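21. Juni 2021

Heute habe ich am Modell vom Leuchtturm Bresow weitergearbeitet. Seit Mai fehlt mir das Dach, und Burgi Gruber hat mir endlich die 200 grauen Streichhölzer geschickt. Der erste Ring hält gut, der zweite ist ein wenig schief — ich lasse ihn trotzdem so.
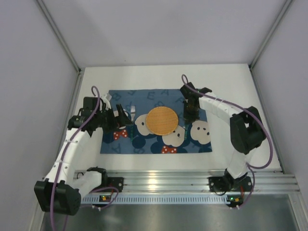
Abends

Treasa Mac an tSaoi hat angerufen. Ihre Brücke hat jetzt 1361 Teile, und sie möchte sie im Verein in Olvera zeigen. Ich beneide sie um ihre Geduld. Morgen muss ich neuen Leim kaufen, die Tube reicht nur noch für zwei Fenster.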